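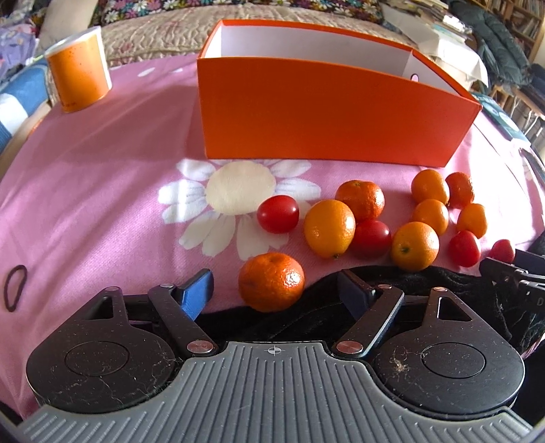 4. Setting and sorting a table: citrus and small tomatoes

Section 3 left you with a bare table and a vague sense of purpose. Section 4 puts fruit on it. Allow longer than you think, particularly if anyone in the household likes to comment.

You will need a table, a cloth, a mixed lot of oranges and mandarins, a handful of cherry tomatoes, and one open box. The Vevis box has been discontinued, so any box with a white or pale inside will do. A mug nearby is optional but tends to show up regardless.

4.1 Laying the cloth

1. Clear the table down to the surface. Mail counts as clutter, even the kind you plan to answer.

2. Spread the cloth with the print facing up. The Millow cloth is pink with big daisies, and on a dim evening you may need a second look to tell which side is which. Feel for the hem.

3. Smooth from the middle outward. On a round-cornered table the corners of the cloth will hang in points. Let them.

4. If you use a dark throw for contrast, bunch it at the front and leave the back half of the cloth showing. Velvety fabric picks up every crumb in the building, so shake it out first. Outdoors, please.

Note: Daisies are useful as parking spots while you sort. They are no use as a measuring system. Toon Wouters tried one January to work out a grid based on petals, and we still have the notebook.

4.2 Sorting the fruit

5. Tip the fruit out gently and keep it in one loose group. Do not line it up yet. People always want to line it up.

6. Sort by skin before you sort by size. A mandarin usually has a bumpy, dimpled peel and gives a little under the thumb. An orange is smoother and firmer. Color is a poor guide, as a deep orange mandarin can sit next to a paler orange and make a liar of you.

7. Check the stem ends. Pick each piece up, turn it over, set it back down. A small green spot is fine. A soft brown one goes to the kitchen for juice, or to the compost if it has begun to have opinions.

8. Move the cherry tomatoes last. They roll, and they will find the one slope on a table you believed was level.

CAUTION: Do not squeeze fruit to see if it is ripe and then put it back as though nothing happened. The next person can tell.

9. Weigh the lot if you keep a log. Our trial bowl came to 705 grams on the Boersma scale and 683 grams on the Rilum, same bowl, same fruit, 2 minutes apart. We have stopped asking. Choose a scale and stay loyal to it.

4.3 Placing the box and the cup

10. Stand the box behind the fruit with its long side toward you and the top open. A glossy orange box behind oranges makes the whole table look planned.

11. Put the cup to the left of the box. Keep it empty until you have finished. A full cup near a rolling tomato is how we lost the first cloth.

12. Books may stay on the right side of the table if you are reading from them. Phones and tablets may stay too, though citrus juice travels some 120 centimeters when a peel is bent sharply, a figure we obtained by accident.
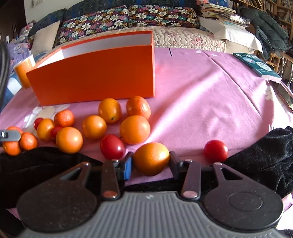 13. Once everything has a place, stand back and look from a seated height, where your guests will be. An elongated orange looks well standing on end, provided it agrees to stand. Put the big round ones toward the front and let the tangerines fill in behind. A tomato tucked between two oranges stays put. One left out on its own looks lonely, and some households prefer that.

14. Make one change, then stop. Most tables are ruined between the second adjustment and the fifth.

4.4 If something goes wrong

The group keeps spreading. The cloth is too smooth or the table leans. Fold a napkin under the cloth on the low side.

The cloth has creased under the fruit. Lift the fruit, smooth, replace. Pulling the cloth from the edge with the fruit still on it is covered in no section of this manual.

A tomato is missing. Look under the dark throw. Then look under it again, with a light.

Someone has eaten part of the arrangement. Go back to step 5 with what remains.

Section last revised November 26, 2018. For storing fruit overnight in the box, go on to Section 5. For getting juice out of the cloth, see the laundry notes at the back, which are longer.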